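# Arm puts the rack down off-centre in the square, same way every time

**Posted by Dace Žukauskas, Dec 9, 2019**

I share a workshop unit in Zatdale with a few other people and we have been building a two-arm bench setup in the evenings. One arm picks up a rack of small tubes and puts it down inside a marked square on a breadboard plate. The second arm will take it from there once I trust the first half, which I don't yet.

Before running anything on the real bench I do it in a simulator. I modelled the bench, the plate, both arms and the wall behind in a package called Radora, and the motion script is my own, written in Python on top of the Cumik library. The real arms are bolted down but unpowered while I sort this out.

My trouble is the placing. The script is told to put the rack in the middle of the blue square. It ends up towards the back-left corner and lies over the line. It does the same thing on every run, to the same spot as far as I can see. I have done 20 runs and not one was different. 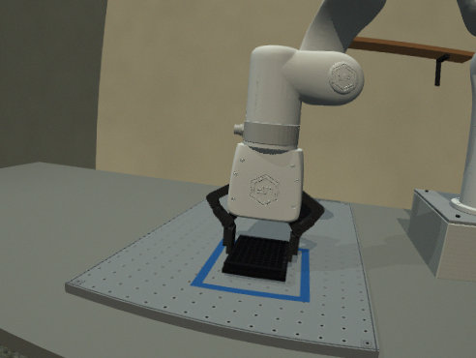 *Simulator view with the fingers still closed on the rack. The target is the middle of the blue square.*

What I have tried so far:

- Slowed the last part of the move down to 25 per cent speed. No change.
- Raised the friction on the fingertips in case the rack was sliding in the grip. No change.
- Made the rack heavier, then lighter. No change.
- Deleted the plate and added it again from the same file. No change.

The arm doesn't report any error. It says it has reached the target and the joint values match what the planner asked for. I also tried moving the target 5 mm to the right, and the rack moved 5 mm to the right, so it is listening to me.

I could just add a correction to the target until the rack looks central, but I'd like to know what is wrong first. Has anyone had this?

---

**benchtop_col**

Sounds like your gripper is slipping. I had this with a cheap two-finger gripper on a real arm and I glued bits of bicycle inner tube to the tips. Worked fine after that. You could also try gripping harder.

> **Dace Žukauskas:** Thanks, but I did try the friction and it made no difference at all. It is the same spot every time too, and I would expect slipping to wander a bit.

---

**marrow_lane**

If it lands in the same place every time and the arm says it is on target, then the arm is probably going where you told it to. I would look at what "middle of the square" means in your files before touching the physics any further.

There are three places where a fixed offset like this usually comes from.

**1. The origin of the plate.** When you draw a plate and export it, the file has a zero point somewhere. It may be the centre of the plate or it may be a corner, depending on what you drew it in. If the blue square is placed by measuring from one point and the target is worked out from another, they won't agree. Taking the plate out and putting the same file back in would not help with that.

**2. The origin of the rack.** Same thing again, one size smaller. If the zero of the rack model is at one of its corners, then sending "the rack" to the centre of the square sends that corner to the centre. The body of the rack then hangs off to one side, both back and across. From what you describe I would bet on this one.

**3. The tool point of the gripper.** If the tool point isn't midway between the fingertips, everything you pick up is carried with an offset. I put this last, as you would normally notice it when picking up as well. The fingers would come down off to one side of the rack or knock it.

To find out which:

1. Take the rack out altogether and leave the target as it is.
2. Send the closed gripper to the target, a little above the plate.
3. Look straight down from above with perspective switched off. With an angled view you can fool yourself over a few millimetres.
4. If the fingertips are over the middle of the square, the plate and the tool point are fine and the rack is the problem.
5. If they are not, turn the gripper 180 degrees about its own vertical axis and go back to the same target. If the fingertips move to a different spot, it's the tool point. If they stay put, it's the plate.

Don't add a correction by hand until you know. If it is the rack origin, your correction will only be right for one orientation. As soon as you turn the rack round for the second arm it will be out by double, in the other direction.

> **Dace Žukauskas:** It was the rack. With the rack out, the fingertips go to the middle. I opened the model and the zero is on one of the bottom corners. I drew the pick pose by eye, by dragging the arm until the fingers looked right, so picking up always worked and I never noticed.
>
> I have moved the origin to the centre of the underside and exported it again. Now the pick is wrong, which I suppose it should be. Will redo that one with numbers this time.

> **marrow_lane:** Yes, redo the pick from the new origin and keep both poses as offsets from the rack. Check the collision shape as well. In some packages it is stored separately from the visible model and won't have moved with it.

---

**P. Odling**

Agree with the answer above. One thing to add for when you go over to the real bench: measure where the plate is, don't trust the drawing. We have a Koppel plate on ours and the bench it sits on isn't square to the arm base. The simulator had everything parallel. We ended up touching a pointer to 3 of the holes, as far apart as we could reach, and working out the plate position from those. It took one evening in March and we have only had to repeat it when somebody moved the plate.

Also, put the tape down after you have measured the holes. We did ours first and had to peel it off again.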